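Pitkänen wool hat pilling after one winter

ribstitch30
Posted September 14, 2018
Bought a Pitkänen ribbed hat last December and it's already covered in pills. Is this normal for merino? I paid extra because the shop in Cudholm said it would last.

havo_knits
Soft merino pills, and the price doesn't change that. I use a fabric comb twice a season. My Havosetti one is rougher and barely pills, but it itches.

plainhem
Disagree. I've worn a Pika lambswool hat for six winters with no comb at all. Short fibers are the problem – cheap yarn sold as fancy yarn.

havo_knits
Lambswool isn't merino, so you're comparing two different things.

ottermill
Rust colored rib on my table:
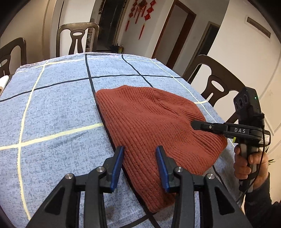
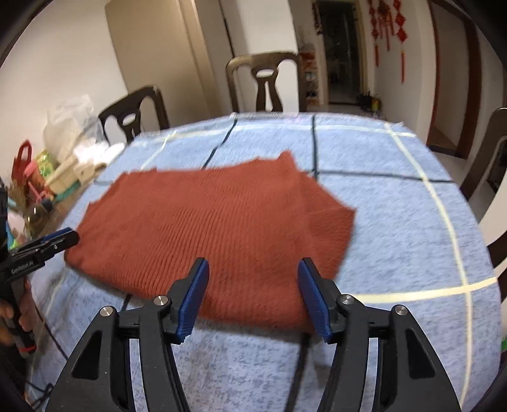

ribstitch30
What water temperature should I wash it at?

ottermill
30 C on the wool cycle, or cool water in the sink. Press it in a towel and dry it flat.

plainhem
I'd skip the machine completely. 20 minutes in the sink is enough, and don't rub it.

havo_knits
The wool cycle is fine if the label allows it. Rubbing is what makes pills, and so does a coat collar.

ribstitch30
My collar does hit right at the back, where it's worst. I'll try a comb first.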